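OK so I have now been the "fixing up the house" person for 40 days and I have opinions. Thread, because my sister says I can't keep calling her about paint.

First thing. I bought a house in January with a kitchen the color of canned peas. Walls, cabinets, the inside of the cabinets, one light switch. Whoever did it had a lot of paint and a lot of free time and I kind of respect it.

The plan was to hire somebody. Then I got the quote. Then I sat in my car for a while. So now I own a roller!

I went with Zemorent primer (the gray can, not the blue can, I bought the blue can first and had to go back). One coat over pea green gives you... lighter pea green. Two coats gives you a hospital. Three coats and you can finally start.

Paid 86 dollars for primer alone. Did not have that in the budget. The budget was a sticky note, to be fair, and the sticky note is now painted to the counter. 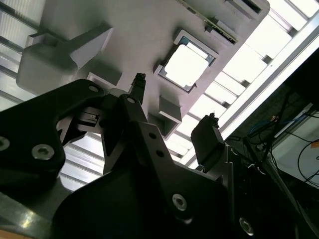 Posted January 24, 2018 by peagreenkitchen

Back to it - ceilings. I was going to skip the ceiling. Everybody told me to skip the ceiling. But once the walls are white you look up and the old ceiling is the color of weak tea, and now that's all you can see while you eat your cereal.

So I did the ceiling. My neck hurts in a place I didn't know was neck. If you're doing one, get the long pole, and get it before you start. I got mine with one corner left to go.

Also wear a hat. I washed my hair four times and there is still a white streak over my left ear. A lady at the post office told me it was very chic and I said thank you like I'd planned it.

Cabinet doors next! I took all of them off and leaned them in the hallway and did not label a single one. You'd think a door is a door. They are all a tiny bit different. I spent a whole evening holding doors up to holes like the world's worst shape sorter.

The hinges are Babić, which I only know from the little stamp on the back. They're old and heavy and they came up so nice with a toothbrush and some dish soap. I was ready to buy new ones and I'm really glad I didn't (new ones in the right size were going to be more than the primer AND the roller AND the hat).

Color question, because people keep asking. It's called Plukska, it's a warm white with some pink hiding in it. On the little card it looked like nothing. In the morning it looks like the inside of a shell and I stand there with my coffee just staring at it.

At night under the old bulbs it looks like a ham sandwich. So I'm changing the bulbs.

Running total so far is 716 dollars, and that's with the ladder. The quote I got was for a lot more than that and did not include the inside of the cabinets. I have done the insides of the cabinets. I see the insides of the cabinets in my dreams.

Things I would do over: tape the floor better, buy the good tape, and not paint in my nice socks. I keep finding little white toe prints going down the hall to the bathroom.

Someone asked about the tile. The tile is staying for now. It's brown with a wheat pattern and I hated it for a week and now I think it might be my favorite thing in here? The store over in Mitolano still has a box of the same wheat ones in the back, so I'm driving out there to get a few spares for the cracked corner by the stove.

Second coat on the last two doors tonight, then I have to figure out which way up they go. If anybody has a trick for getting dried paint out of a cabinet screw, please tell me, I have eleven of them soaking in a mug.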